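Kitchen Tips for Athletes Who Train in the Evening

Updated 6/27/25

When practice finishes late, the kitchen becomes the weak point of the training plan. I play handball in the second team in Bralton, and for two seasons I came home, ate bread with whatever was near, and went to bed. My legs were heavy the next day and I blamed the jumping drills. Later I changed the way I prepare food and the heavy feeling became smaller. I am not a dietitian. The tips on this page are about the kitchen work, and for questions about your health you should ask a person who has studied it.

Cook the base before practice

The base is the rice, the potatoes or the pasta. It takes the longest time and it needs the least attention, so it should be ready before you leave the house. I cook 300 grams of dry rice at once. This gives me the dinner after practice and two lunches. Spread the rice on a wide plate so the steam can go out, then put it in a closed box in the refrigerator. Do not leave the pot standing on the stove for the whole evening. Cooked rice can make you sick when it stays warm for hours.

Potatoes are more forgiving. Boil them in the skin, let them cool, and peel them only when you need them. A cold boiled potato goes into a pan with a little oil and is brown in less time than you need for the shower.

Pasta I take out of the water one minute early. It becomes softer when you heat it the second time.

Chicken on a tray

Chicken breast in the pan needs a person standing next to it, and after practice I do not want to be this person. I put thighs on a tray with salt, paprika and a spoon of oil, and bake them at 195 degrees Celsius (if your oven shows Fahrenheit, 375 or 400 will both work, only the time changes a little). Use a thermometer in the thickest part, 74 Celsius or 165 Fahrenheit, and stop guessing by the color. Put paper on the tray if you dislike scrubbing.

Leftover meat you should cut when it is cold. The slices stay in one piece and the knife does not tear them.

The recovery bowl

A bowl is better than a plate for tired people. Everything goes in one place and you can eat it on the sofa with a spoon, with your feet up. My usual order is rice at the bottom, then chicken or eggs, then something raw, then the sauce. The raw part can be cucumber, grated carrot or cabbage. Cabbage is the best choice for a small budget because half a head lasts the whole week and does not become soft.

For the sauce I mix plain yogurt, lemon, salt and one small clove of garlic. If you sweat a lot, do not be afraid of the salt here, unless your doctor told you something different.

Eggs for away games

Boil the eggs the evening before and keep them in the shell. A peeled egg in a warm sports bag is a bad surprise for the whole bus. Put them in the carton again, write a cross on the cooked ones with a pencil, and take a small bag for the shells. Carry them with a cold pack, the same way you carry yogurt or meat.

We travel to Fang two times each season and the ride is long, so I also bring boiled potatoes with salt. Some of my teammates laughed at this in the first year. Now I bring a bigger box.

Water bottles that smell

The smell usually sits in the lid. Take out the rubber ring with the back of a teaspoon, and wash the ring and the lid separately with hot water and dish soap. For the mouthpiece use a small bottle brush, or an old clean toothbrush which has no other job anymore. Then leave all the parts open on a towel for the night. A bottle closed when it is still wet will smell again at the next practice.

If the smell is old, fill the bottle with warm water and one spoon of baking soda, wait until morning, and rinse it well. Never use this together with other cleaning products.
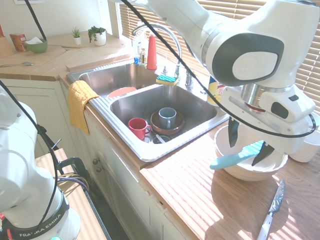
Knives and tired hands

Most of my small cuts happened after practice, when the fingers were still sore from blocking the ball. So now I do all the cutting in the afternoon. The vegetables go into boxes with a piece of kitchen paper on the bottom, which takes the extra water.

Keep one knife sharp and use it for almost everything. A dull knife needs more pressure, and more pressure means it slips. Put a damp cloth under the cutting board so it does not walk away. If you have tape on your fingers, take it off before you cook. The tape is dirty and you do not feel the food properly.

Do not put the knife in the sink under the foam. Wash it at once, dry it, and put it away.

A box of quick things for October

Our league starts in October and the first weeks are always full. Before this I prepare one shelf with things that need no thinking: oats, canned beans, canned tuna, peanut butter, crackers, raisins. When I take the last can, I write it on the paper on the door.

In the freezer I keep sliced bread, peas and bananas cut in coins. Freeze the banana coins flat on a plate first, then fill them in a bag, or you will have one big stone. Seventeen coins with a glass of milk make a good shake for me. Larger players in my team use more.

Write the date on each freezer bag before you fill it. The pen does not write well on a cold bag.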